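Home | About the Institute | Programs | Events | Gallery | Visit | Contact

Open Day Gallery: Household Robotics Laboratory

The Trostport Institute for Applied Automation opened its Household Robotics Laboratory to the public in November. Visitors toured the teaching kitchen, the workshop and the control room, and attended demonstrations given by laboratory staff and graduate students. The Institute registered 480 visitors over the course of the day, including school parties from Trostport and the neighboring town of Keken.

The program was organized by Ayantu Hadgu, Head of Public Programs, with Ngân Thân, Senior Research Engineer, who directed the demonstrations. The Institute thanks Clalent for its support of the event and the Bustos Foundation for covering the cost of school transportation.

This page presents the day in the order in which most groups followed it. A photograph from the teaching kitchen appears with the notes on that station.

Welcome and Registration

Doors opened at 10 a.m. Visitors collected a name badge and a printed guide at the main desk and were assigned to a tour group. Each group was led by a member of the laboratory staff.

Ms. Hadgu gave a short address in the lecture hall before the first tours departed. She outlined the history of the laboratory, which began as a single workbench in the Department of Mechanical Engineering and moved to its present rooms in Building 2515 when the teaching kitchen was completed. She also explained the safety rules that apply to all visitors, among them the requirement to remain behind the yellow line while any arm is powered.

The Teaching Kitchen

The kitchen is the laboratory's main working area. It is furnished with ordinary household goods, and the arm is expected to work among them as a person would. Students change the arrangement of the counter between sessions, so that a task practiced in one layout must be carried out again in another.

Ms. Thân introduced the station to each group and answered questions on grasping, reach and the handling of fragile items. She noted that small bottles and boxes placed close together are among the more demanding objects for an arm to pick up, and that a crate with raised edges adds a further difficulty, as the fingers must enter from above without striking the sides.

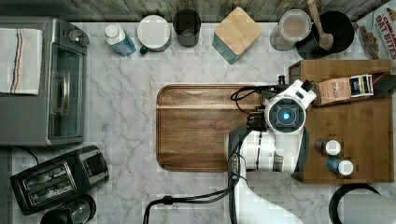 The robot arm over the cutting board in the teaching kitchen, with the tea crate to the right and the toaster oven at left.

Several visitors asked why the counter was not cleared before the arm was put to work. Ms. Thân replied that a cleared counter is useful for testing a new gripper but teaches the students little about kitchens. The mugs, jars and canisters kept along the back are part of the exercise. The arm must reach past them or between them, and its planned path is checked against their positions before it moves.

The Control Room

Groups proceeded from the kitchen to the control room, where an operator may guide an arm by hand or allow it to follow a planned path. Graduate students explained how a movement is recorded, reviewed and repeated. A session in the kitchen normally lasts 60 minutes and is followed by a written log, in which the operator notes the task, the layout of the counter and any attempt that was stopped early.

Visitors were shown pages from past logs. A number of teachers requested copies for classroom use, and a selection will be sent to the schools that took part.

The Workshop

Staff in the workshop repair and modify the equipment used throughout the laboratory. Visitors were invited to handle retired gripper fingers and to compare soft pads with hard ones. The pads wear with use and are replaced at regular intervals — the workshop keeps a drawer of worn examples for teaching purposes, and this drawer proved popular with the younger groups.

The workshop also displayed early drawings for the teaching kitchen, including a proposal for a second sink that was later withdrawn for reasons of space.

Afternoon Talk

Ms. Thân gave a talk in the lecture hall entitled "Setting the Table: Robots and Everyday Objects." She described the laboratory's current work on sorting groceries, returning items to their usual places and passing objects safely to a person. The talk was followed by questions from the audience. Subjects raised included the cleaning of equipment after contact with food, the noise of the motors, and the possible use of such arms by people with limited hand strength. On the last of these, Ms. Thân explained that the laboratory does not conduct trials in private homes and has no plans to do so during the present academic year.

School Program

Pupils worked in pairs on a paper exercise in which one partner wrote instructions for making a cup of tea and the other followed them exactly as written. The results were discussed with staff at the close of the session. Worksheets are available to teachers on request from the Office of Public Programs.

Acknowledgments

The Institute is grateful to the students who led tours and to the building staff who prepared the rooms. Visitors who completed a comment card are also thanked. Many asked for more time in the kitchen, and the schedule for the next open day will be adjusted accordingly — the tour of that station will be extended and group sizes reduced.

Future Visits

The laboratory receives group visits by appointment during the academic term. Requests should state the size of the group, the ages of those attending and any access needs. Visitors under the age of 16 must be accompanied by an adult. Food and drink are not permitted in the laboratory rooms, and bags should be left in the lockers beside the main desk.

Photographs in this gallery may be reproduced for educational purposes with credit to the Institute. Permission for other uses should be requested in writing.

Contact: Office of Public Programs, Trostport Institute for Applied Automation, Building 2515 | © Trostport Institute for Applied Automation. All rights reserved. | Back to top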